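Home | Hallway | Bedroom | Bath | Sale | Help | Cart (0)

The Sosside Coat Rack, Black Metal

A standing rack for front halls, mudrooms and that awkward corner by the bedroom door.
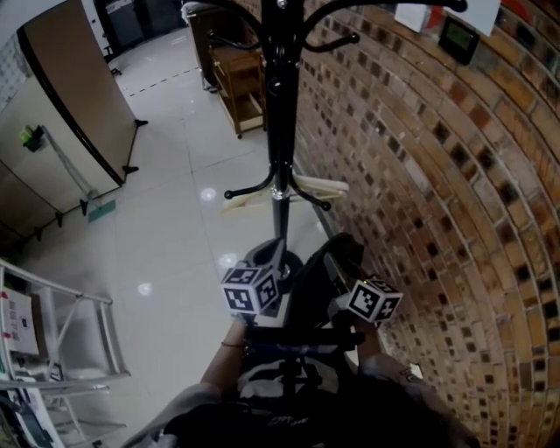

What it's like to live with

We've sold a good many coat racks at Kistley over the years, and the Sosside is the one we keep coming back to for our own homes. It has a round base, a single pole and two levels of hooks, and every hook ends in a little ball so the collar of your good coat doesn't end up with a point poked into it. The upper arms reach out wide enough for winter parkas and long raincoats. The lower ring has 4 curved hooks, and those are wonderful for kids' jackets, tote bags, dog leashes, umbrellas with a loop (you know the kind) and the scarf you always forget until you're halfway down the block.

It's black all over, so it goes with pretty much anything, and it looks just as happy against old wallpaper as it does against plain paint. We've had customers put it in a guest room for robes and towels, and one lovely letter came from a piano teacher who keeps it in her studio, where it's buried in mittens from November straight through to spring!

Putting it together

The rack comes in one flat box with a little bag of hardware and a folded sheet of directions. Plan on around 32 minutes if you're the type who reads everything first, and a good deal less if you aren't. Start with the base, stand the pole up in it and tighten the bolt from underneath. Then add the lower ring, and save the upper arms for last. Go easy on the bolts until everything is standing straight, then give them all one more turn. Please don't use a power drill on them, as the threads are fine and they do strip.

Loading it up

Like any standing rack, it does best when the weight is spread out. Hang the heaviest coats across from each other and keep backpacks on the lower hooks. On thick carpet it may need a little nudging to find its spot, and we sell felt pads for wood floors on the Hallway page.

Care

A soft cloth and a drop of dish soap will do. Dry it well afterward, and skip anything gritty.

Good to know

Finish: black
Ships in: 4 business days
Spare hardware: free for the first 4 years, just send us your order number
Goes well with: the Grollik boot tray and the Zamani hall bench

The February batch is in the warehouse now and ready to go. If you'd like it held while you finish painting the hall, drop us a note at checkout and we'll gladly wait for you.

We use cookies to remember your cart and see which pages get read. Accept | Change settings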